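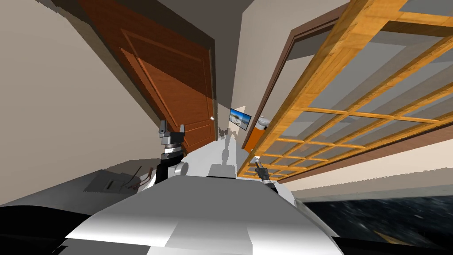 Figure 1. Simulated hallway with a paneled door at left, seen past the torso and both grippers.

Rules for door tasks in simulation
Notes to lecture 3, by Shengli Qin
May

In the previous lecture we discussed how a mobile robot with two arms plans its path through a home. Now we come to the doors. A door is a good subject for learning rules of practice, as it combines driving, reaching, contact and the movement of a heavy object near the robot's own body. All the exercises use the Cestden apartment model, and you should have it installed before the practical hour.

I ask you to follow the same rules in simulation that you would follow on a real machine. Students sometimes say that a simulated door cannot be damaged. It is true, but a controller which learns to push through the door with 4000 newtons will be dangerous on the day when somebody copies it to hardware. The habits are copied together with the code.

1. Before the arm moves

Write down the start state: base position, both arm poses, opening of both grippers, angle of every door in the corridor. The arm that does not take part in the task has also a pose, and it must be chosen. An arm left where the last trial finished is the most common cause of collision with a door frame in our course logs.

Check the width of the passage with both arms included. The base alone is narrow, and the planner of Flillow checks by default only the base. You must switch on the full body check yourself.

State which door is the target by its name in the model file. "The brown door" is not enough in a hallway with several doors of wood.

2. Approach

The last part of the approach is done at reduced speed, with the fingers already open. Opening them close to the surface is bad practice, the outer side of a finger can hit the panel or the molding. Keep the palm of the gripper
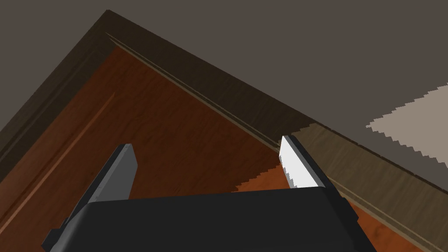

square to the handle and not to the door leaf, which may be partly open and therefore turned. Where the knob is not visible to the wrist camera, the robot must stop and search again from a larger distance. It must not continue on the last known position for more than one control cycle.

In the wrist camera you will often have only wood grain in the view. Such views are difficult for pose estimation: the texture repeats, and the edges of a panel, a frame and a table look very similar from near. Please treat any estimate from a close view with suspicion and compare it with the head camera before you allow contact. Shadows need the same care. In our renderer their borders have steps, and a simple edge detector will report them as geometry. Olga Ibarra, who led this practical before me, asked each group to run the detector once with shadows and once without, and to hand in both results. I keep this requirement.
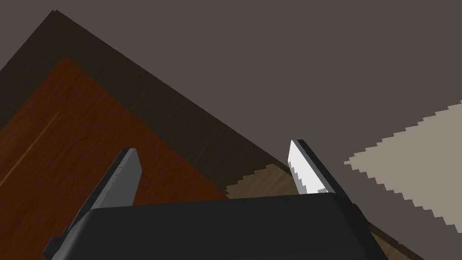 3. Contact

Define contact in your report. We use three levels:

touch — one finger has contact, force below the limit
grasp — both fingers have contact on opposite sides
load — the grasp is holding and the wrist transmits torque

Move from one level to the next only after the former is confirmed by force reading. A picture alone does not confirm a grasp. With round knobs this is very important, as a finger can overlap the knob in the camera view and still be some 3 cm in front of it.

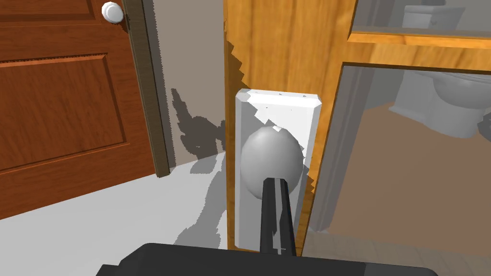 Figure 2. One finger at a gray knob on a white backplate. By the definitions above, at most a touch, if force confirms it.

If the force limit is exceeded, the arm goes back along the path by which it came. Do not command a new pose from there.

4. Recording and reporting

Report all trials, including the ones you have stopped by hand. Last year's set had 2873 trials, and in 32 of them the reason for stopping was left empty. We could not use these for any statement about safety, and they had to be taken out of the tables.

For each trial give: model version, random seed, target door, highest force at the wrist, final contact level, reason for the end. Cluleo writes the first four automatically. The last two are your work.

For next time please read the section on emergency stop categories in the reader, and bring one trial log of your own where the approach was aborted.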